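# Leave the chessboard on the table

My mother-in-law has a rule that a table must be cleared when the meal is finished. She is a generous woman and in most things I follow her, but on this point we have disagreed for many years, and I would like to explain my side in writing, where I have time to look for the words.

I believe that a game which is put away is a game which is not played. In our flat in Clatley we had for a long time a good chessboard in a cupboard in the hall. To take it out you had to move the ironing board, then a bag with winter shoes, and then the box of Christmas lights. In one whole year we played, I think, twice. Both times there was a power cut.

The television has never had this problem. Its remote control lives wherever the hands are. It lies on the sofa, on the table, on the arm of the chair, and no person in my family has ever said "please put it back in the cupboard in the hall". We say that people today prefer the screen because they are lazy, or because the programmes are made to catch them. It may be so. But we also give the screen a large advantage before the evening starts. One small press of a round button, against five minutes of moving shoes.

When I wrote the first version of this opinion for the residents' paper in Gostullow, I received a letter from a reader, Mrs Aguirre, who told me that a board left out collects dust and that somebody must clean it. She is right. I clean ours on Saturdays with a dry cloth. It is a smaller job than cleaning the television, which shows every finger.
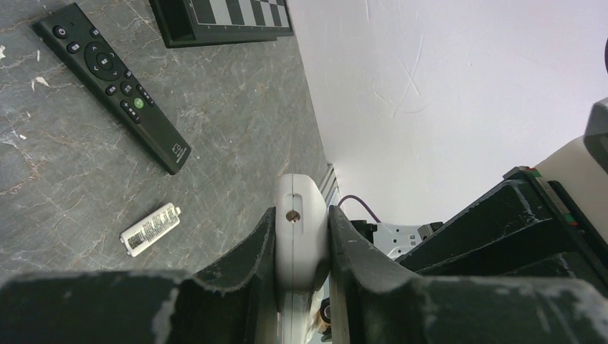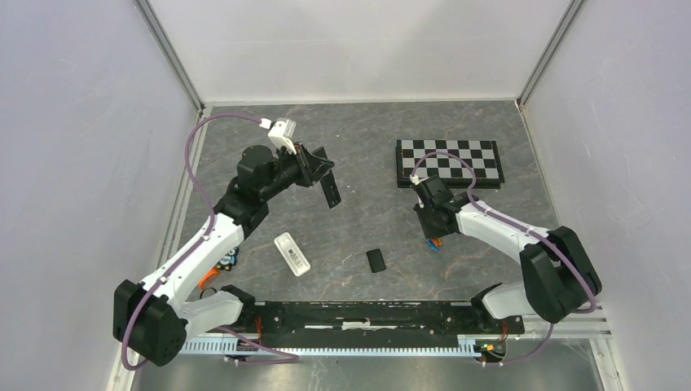 **Baltasar Bustamante**
*Retired school librarian and occasional contributor, Clatley*

I like it when a black remote control and a chessboard share one tabletop. Neither has been sent away to make the place look correct. A person who sits down has two possibilities close to the hand, and they are equal in effort. This is all I ask. I do not want to forbid television to anybody. I watch the cycling in summer and the quiz on weekday evenings, and I would be a hypocrite if I wrote differently.

There is also the question of small things. On every table that is used you will find something like a little white tube with print so tiny that it needs good glasses. Hand cream, glue, something for the lips, you must pick it up to know. My mother-in-law cannot rest while such an object is lying there. For me it is a sign of life, and I become nervous in houses where I see none. Where do these people keep their glue? I suppose in a drawer, with forty other things, and when they need it they buy a new one.

I know the other argument, that an orderly table makes an orderly mind. In the library where I worked we had 1,021 books in the children's room, and each one had its place on the shelf. I defended those places with some energy. But I learned from Mrs Erby, who had the post before me, to leave a few books lying open on the reading table in the morning. The children took those first. They were not always better books than the ones on the shelf, only nearer. I have thought about this often when somebody praises a bare surface.

A marble pattern is forgiving, by the way. On grey with brown and white veins, a crumb can hide until evening. If you are choosing a table and you intend to live as I suggest, do not take plain white, and do not take glass. My cousin paid 240 pounds for a glass one, and now he plays no games on it and also puts down no cup.

I admit that there must be a limit. If the board, the newspaper, the sewing and the post are all left out, then nothing invites you any more and you eat standing in the kitchen. We have a simple arrangement at home: one game may stay, and the things which are only waiting to be carried somewhere must be carried there before supper. The remote control is allowed to stay because it would stay anyway. The small tubes we forgive.

Since the board came out of the hall cupboard, my wife and I play on most evenings, often not a complete game. She makes one move when she passes with the laundry, and I find it later and have to think. Sometimes the television is on at the same time. My mother-in-law visits us in August, and she will ask where she should put the board. I have prepared a polite answer, and my wife tells me it is too long.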